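Plurach 3675 Two-Drum Washer
Section 2: Loading and unloading

24 shares | 2 comments

The upper drum takes everyday loads. Use the lower one for small items.

1. Check that both drums have stopped before you touch a door.
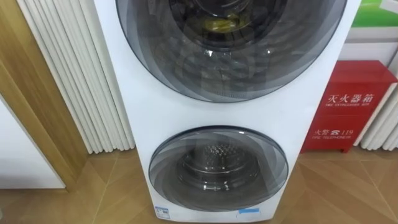 Keep the floor in front clear so the upper door can swing all the way out.

2. Open the upper door fully. Look for items left from the last load.

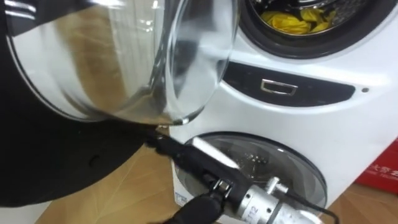
Upper door open, yellow cloth in the drum.

3. Add or take out items one at a time. Do not pull on cloth caught in the gasket. Ease it free by hand.
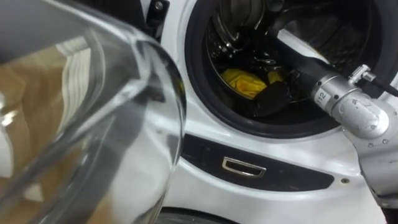
Yellow cloth and black garment in the drum.

CAUTION: Never lean on the open door.

4. Feel along the lower fold of the gasket for coins and socks.
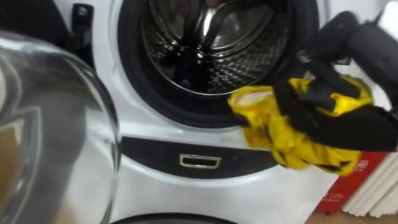 5. Wipe the gasket and leave the door ajar.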